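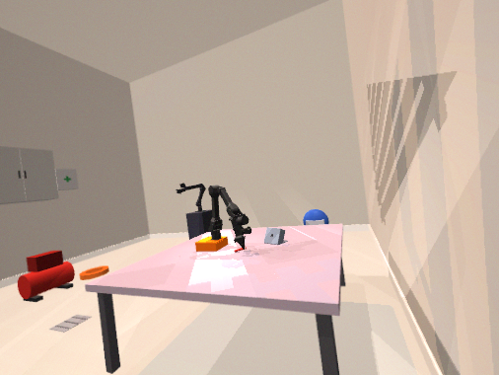
From: Elfriede Aebischer
To: arm-users list
Date: 24 June 2018
Subject: Re: Gernix trial, worth the bother?

Cirilo Gallegos wrote:

> Has anyone on the list used the Gernix simulator for more than an
> afternoon? Their sales guy swears it will save us buying a second
> arm. We have a Lirnex kit with the parallel gripper and mostly do
> small part picking. I need to tell my boss something by the end
> of June.
>
> Cirilo

Hi Cirilo,

I've had the trial going for 8 days, so I'm now an authority.

Install was painless apart from the license server, which wanted a port our IT people guard like a family recipe. Loading the arm took four tries. The joint limits in the stock model are wrong at the elbow, and support sent me a corrected file the same evening, so points for that.

The stock room is what you'd get if a toddler ran facilities. Pink table, first-aid sign on the wall, red cylinder on the floor with a box on top of it. You can swap all of it out, but I've grown fond of the table.

Picking is decent on blocks and cubes. On tiny parts, like the little red one under the gripper, contact gets jumpy and I had to cut the time step way down. I ran 192 picks overnight on that setting and it only crashed twice. The log for the second crash says "OK".

Does it replace a second arm? For checking reach and trying out paths, yes. For grip force I wouldn't trust it with a sandwich.

Ask them about the Dista add-on before you sign. It's priced separately and you need it to export anything. Berchtold includes export, but their manual is worse.

Elfriede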